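Praren Table Cover
Maroon folding and work cloth
By Karham

Product details | Care | Shipping | Questions

The Praren is a plain, dark maroon cover for a work table. We make it for people who fold, sort, or pack clothes at a table and want a cloth surface under their hands. It also works as an everyday cover for a sewing or craft table.

The color was picked with laundry in mind. Light shirts, towels, and socks show up well against it, so it is easy to find a hem or a collar and to see where a sleeve has folded under. Lint does show on a cloth this dark. A lint roller or a quick shake outdoors takes care of most of it.
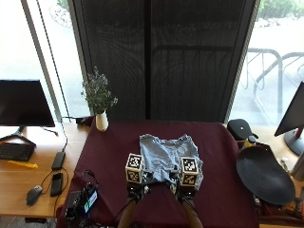

Praren cover in maroon, with a light blue T-shirt picked up by the lower hem.

The cover is cut as a flat rectangle with no elastic and no corner pockets. Lay it over the table, pull it even on all sides, and smooth it from the middle outward. If your table has a slick top, put a thin grip liner underneath. The cover does not come with one.

You can leave it on between loads. A vase or a small lamp at the back edge is fine and helps keep the cloth from creeping forward. Do not set a hot iron on it. This is not an ironing pad and has no heat layer.

Folding a T-shirt on the Praren
Lay the shirt down with the collar away from you. Take the lower hem in both hands, lift it a little, and draw it toward you until the body lies flat. Smooth out the sleeves, fold in the sides, then bring the hem up to the collar.

Care
Wash before first use, cold, with dark colors only. Some dye will come out in the first two washes — keep white clothes off the cloth until then. Tumble dry low or hang. Iron on the back side if needed. No bleach.

Shipping and returns
Ships folded in a paper sleeve. Orders leave the Zacharias warehouse within two business days. Unused covers can be returned within 30 days. Washed covers can't be returned unless there is a fault in the seam or the cloth.

Larger orders
Laundries and clothing resale shops can order in lots of 200 or 500. Lead time is longer on these, and the January run is usually spoken for early. Write to Wellington Barbosa in trade sales and include your table measurements.

Also in this range
Praren cover, gray
Unaten grip liner
Unaten lint roller, with refill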